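July, 6:40 in the morning

Couldn't sleep, so I am at the kitchen window with coffee and the fan going, and I want to get all of this down before it runs together. What a day yesterday was! I finally did the linen closet. I have been saying I would do it since we moved to Altenthorpe, and every time I opened that door something slid off the top shelf and landed on my head, and I would stuff it back and shut the door quick.

I started right after breakfast and pulled out everything. Sheets, pillowcases, bath towels, beach towels, the tablecloth with the gravy stain, the cleaning cloths, the guest blankets that smell like a suitcase. It made a heap on the living room floor that came up past my knees. Wendy Mellor stopped by to return the cake pan and I thought she would take one look and run, but she put her purse down and said, "Right, where do we begin?" I could have hugged her. I think I did hug her.

We counted, which was her idea, and I am so glad she made me. 138 pieces. One hundred and thirty-eight pieces of cloth for a house with two people in it! Wendy wrote it on the back of the Katorent envelope (the rent went up again, but I am not going to think about that today) and underlined it. Then we made her count again because I didn't believe it, and it was still 138.

The bath towels were easy. I kept the thick ones and put the thin ones in a bag for the animal shelter in Jemcombe, where Stuart Pearce takes a load over every month. The sheets took forever. I had three fitted sheets for a bed we sold years ago. I had a pillowcase with ducks on it that I couldn't part with, so the ducks are still here, and I am happy about it.

But the part I really want to write about is the folding, because I have been folding towels wrong my whole life and I never knew it. Wendy learned her way from an aunt who worked in a hotel laundry. You lay it out flat, you smooth it with the side of your hand from the middle out, you bring the long edges in, and then you roll from the plain end so the hem finishes on the outside. It sounds like nothing. I did about four terrible ones and then all of a sudden my hands got it, and after that I didn't want to stop! We moved over to the table so we could stand up straight, and we did the microfiber ones there, which are the trickiest because they grab at themselves and the corners pop back up the minute you let go.

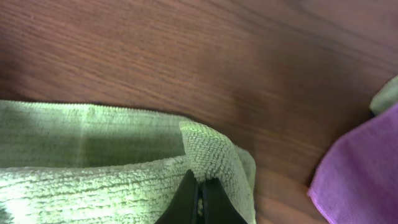 Wendy says to fold those loosely and let them settle, and not to fight the corner. I fought the corner. I fought it on every single one until she took the towel out of my hands and showed me again, laughing, and then I got a decent one and held it up like a fish I had caught.

I do love the microfiber ones, though. I used to think a dish towel was a dish towel. Now I reach for them for everything, the windows, the bathroom mirror, the dust on top of the fridge (I didn't know about the top of the fridge until last week and I wish I still didn't). The only rule is no fabric softener, which Keith Kershaw told me when I was complaining that mine had gone slick and were pushing the water around. I quit the softener and gave them a couple of washes on their own, and they came right back.

We broke for lunch at one. Tomato sandwiches, too much salt on mine, iced tea out of the big jar. Deividas called in the middle of it to ask if I still had his drop cloths from painting the porch, and I could say yes and tell him exactly where they were, second shelf on the left. I have never in my life been able to do that. He didn't understand why I was so pleased.

After lunch it was labels. I cut them from an old cereal box and wrote BATH, BEDS, KITCHEN, GUESTS and RAGS in my best printing, and Wendy taped them to the shelf edges. The S in GUESTS is a little squashed. The heavy blankets went up top since we won't want them until fall, and the kitchen things are at waist height. There is bare shelf in there now! I keep going back to look at it. I got up last night for a glass of water and opened the door and stood there in my bare feet admiring the pillowcases.

Wendy wouldn't take anything for the help, so I sent her home with the blue tablecloth she had been petting all afternoon, and half the banana bread.

Still to do: the shelter bag has to go out to the car, the gravy tablecloth is soaking in the tub and needs wringing, and I promised Deividas I would bring his drop cloths over before supper. I also want to look in the drawer under the oven, where I have a feeling there are more dish towels. If there are, they are getting rolled. Coffee's cold, so I'm going to make another cup and start on the tub.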